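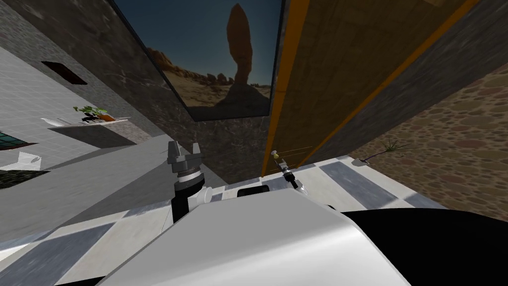
Slide 1. Simulation before purchase: the equipment plan for the Kotwood site

Speaker: Elif Naz Ertürk, Equipment Planning, Peltanport. Notes revised February 2018.

Welcome members of the board and colleagues from the Kotwood site. State that the talk concerns one decision, namely the release of funds for the first stage of the two-arm robot programme.

Allow a short pause on the opening slide. The view is rendered and is taken from the robot's side, with the white torso housing in front and both grippers raised. The left gripper is open and holds nothing. Members who have read the written paper will have seen similar views in its annex.

Slide 2. What the board is asked to approve

Read the wording in full. "The board approves the lease of simulation software and computing equipment for a period of 9 months, and defers the purchase of robot hardware until the results have been reported."

The sum requested for this stage is 108 thousand. The full programme, including hardware, is put at 501 thousand. Both figures are before tax. Mr Devadiga prepared the costings and will answer questions on them.

If asked whether the lease can be ended early: yes, after six months, with one month's written notice.

Slide 3. Items within the first stage

Software seats for the planning team and for the Kotwood engineers.
Two workstations with suitable graphics cards, leased.
Building of the room models, including floors, walls and furnishings.
Staff training, to be held at Kotwood.
A reserve, held by Finance and released only on written request.

Point out that room models were left out of last year's estimate. This was the main reason for the difference between that estimate and the present one. Do not go into the earlier tender unless a member raises it.

Slide 4. Reach and clearance 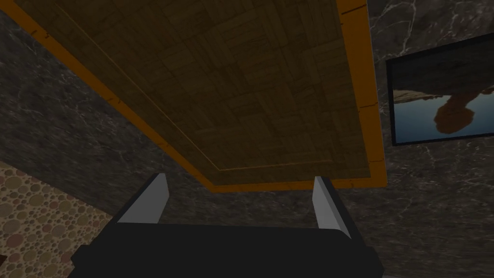
Slide 5. Choice of gripper

The open gripper on the previous slide points up towards the corner of a parquet panel edged in orange. Ask members to keep that view in mind. Grippers are priced apart from the arms by both suppliers, and the cost of changing them later is considerable.

Duman offers a parallel gripper with a fixed stroke and a two-year service plan. Zumeck offers an adjustable model at a higher price, with spare fingers included. The planning team has no preference at this stage. Mr Kaplan has asked that both be modelled in the same rooms and given the same tasks, and the work has been planned on that basis.

Slide 6. Risks to the budget

Exchange rates, as the Zumeck quotation is not in our own currency.
Floor loading at Kotwood. The survey has been ordered but has not been received.
Renewal of the software lease, should the trials overrun.
Differences between simulated and real results. Mr Damgaard advises that a short trial on hired hardware be included in the second stage.

Slide 7. Timetable and next paper

Orders for the first stage will be placed once approval is given. An interim report will come to the board in August. Mr Güler will present it, together with the floor survey and revised quotations from both suppliers.

Return to the wording on slide 2 before inviting questions. Printed copies of the costings are at the side table.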